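How to check a claimed success rate on a simulated pouring task

18 Nov 2019
Posted by Ruben Kramer
14 comments | 31 shares

Most of the manipulation results I get asked to look at come as one number. The policy succeeds so often on this task, so often on that one, and the average goes in the abstract. I have stopped trusting that number until I have done the steps below, and I have done them often enough at Varville that Zoi Spanos told me to write them down so she could stop answering my mail.

The running case is a bowl-to-cup pour in a kitchen simulator, trained from demonstrations with a method our group calls Grornero. It's imitation learning with a relabeling trick on top. The trick may or may not matter. You will need the policy checkpoint, the task file, the success function and a couple of days.

Step 1. Read the success function before you watch anything

Open the code that decides whether an episode counts. Don't read the paper's description of it. In our case the paper draft said "the object is transferred to the cup." The code said the object's center had to be inside a cylinder standing over the cup, at any time step in the episode. Those are two different tasks. An object passing over the cup on its way to the counter satisfies the second one.

Write down in one plain sentence what the code checks. If you can't get it into one sentence, there is probably a fallback condition in there somebody added late at night. Look for these in particular:

- "at any time" where you expected "at the end"
- a distance threshold bigger than the target
- no check that the arm has let go of, or moved away from, anything
- a timeout that returns the last partial score

Then change "at any time" to "at the last step, and for the whole second before it," and keep both versions. You'll want to report the two side by side.

Step 2. Save states, and stop saving only video

Video is nice for talks. For checking a result you want the full simulator state at every step, so you can go back, move the camera and look from wherever you need to. Josefien Boersma wrote our dump script in an afternoon and it has settled more arguments than any plot we ever made.

Pick one episode at random and step through it up to the tilt. The bowl is steep in the fingers over the gray cup, the light-blue piece still low in the bowl, and everything that matters is going to be decided in the next moments. 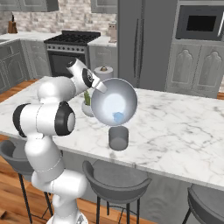

Now run forward from the state you stopped at, a step at a time, with the contact forces printed. What you want to know is whether the object leaves the bowl under gravity and ordinary friction or gets kicked out by the contact solver. Solvers do this when two meshes overlap a little: the overlap gets resolved in one step and the object leaves at a speed no real object would. A policy can learn to lean on that. It has no idea it's cheating, and neither does your success function.

A quick test is to halve the physics time step and leave the control rate alone. If the success rate moves by more than the noise between seeds, part of your result lives in the solver. I have seen a pretty result fall over at this step, and I have also seen one I was sure would fall over hold up fine, so run the test and keep your opinion out of it.

Step 3. Run enough episodes, and say how many

The draft I was given used 7 evaluation episodes per condition. You can't tell a good policy from a so-so one on seven episodes. Use 200 per condition if the simulator allows it, and in simulation it nearly always does. Use at least three training seeds as well. Report each seed by itself. An average over seeds where one of them collapsed tells the reader about a policy that doesn't exist.

Fix the list of starting states in a file and give the same file to every method. If the baseline was evaluated on its own random draws, evaluate it again. Yes, it's boring.

Step 4. Break the starting states on purpose

Demonstrations cluster. Whoever recorded them put the bowl where it was comfortable to grab, and the randomization in the task file usually covers less ground than you think. Plot the starting positions of the bowl and the cup from the demos, then plot the ones used in evaluation. If the two clouds sit on top of each other, all you have measured is how well the policy plays back what it was shown. That may be worth something, but the word "generalizes" has to come out of the paper.

Make a second list of starts outside the cloud. I use these changes, one at a time:

- the bowl turned, with everything else fixed
- the cup moved away from the base of the arm
- a second object added to the bowl
- the bowl swapped for one with another rim shape

Don't combine them on the first pass. When a combined change breaks the policy you learn nothing about which part did it.

Step 5. Look at the approach separately

People pour all their attention into the pour. In my experience a policy that fails has mostly failed by the time it closes the fingers. A grip taken off-center on a rim lets the bowl rotate in the fingers later, and it will get logged as a "pouring failure" when the pour was never the problem.

So split the episode. Score the grasp by itself, then start a second evaluation from saved states where the grasp is known to be good and score only what comes after. For the grasp half, use the camera that looks down past the fingers. What you care about is how the rim sits between the two pads before they close, and you can't judge that from across the kitchen. 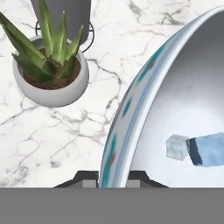 Gijs Geerts disagrees with me on this step, and since I said I would print his objection, it goes like so: splitting the episode gives you two numbers that both look better than the whole, because the states you start the second half from were picked for being good. He would score only full episodes and label the failures by hand.

He has a point about the picking. My answer is to report the full number first and treat the split as a diagnosis. I wouldn't put the two half-scores in an abstract, and if you multiply them together and call it an estimate, Gijs will find you. Hand labels are fine too, provided two people label without talking to each other. When Mingxuan Li and I tried it we disagreed on more episodes than I would like to admit, nearly all of them cases where the object bounced.

Step 6. Take the clever part out

Last, remove whatever the paper claims as its contribution and run everything again with the same budget. Same demos, same training steps, same tuning effort. That last one is where the bodies are buried. If the new method got a June's worth of tuning and the baseline got its defaults, the comparison is worth nothing, and I don't care how tight the error bars are.

For Grornero, the relabeling helped on the turned-bowl starts in 2 of the 3 seeds and did nothing I could measure on the standard ones. With the strict end-of-episode check from Step 1, every method dropped, ours included. The ordering stayed the same. I would call that a small effect that might be real. The draft called it a large one, and we have since changed the draft.

What I still don't know

None of this says anything about a real arm. The pieces in our bowl are rigid blocks, and pouring blocks is a long way from pouring soup. Wouters has offered us time on their bench in Stitgate, and I'd rather see a handful of ugly real trials than another table from the simulator. Until then the most I will say is that the policy does something repeatable inside one physics engine.

The dump script and the start lists are in the group folder. If you find a fallback condition in the success function that I missed, send me the line number.

14 comments
31 shares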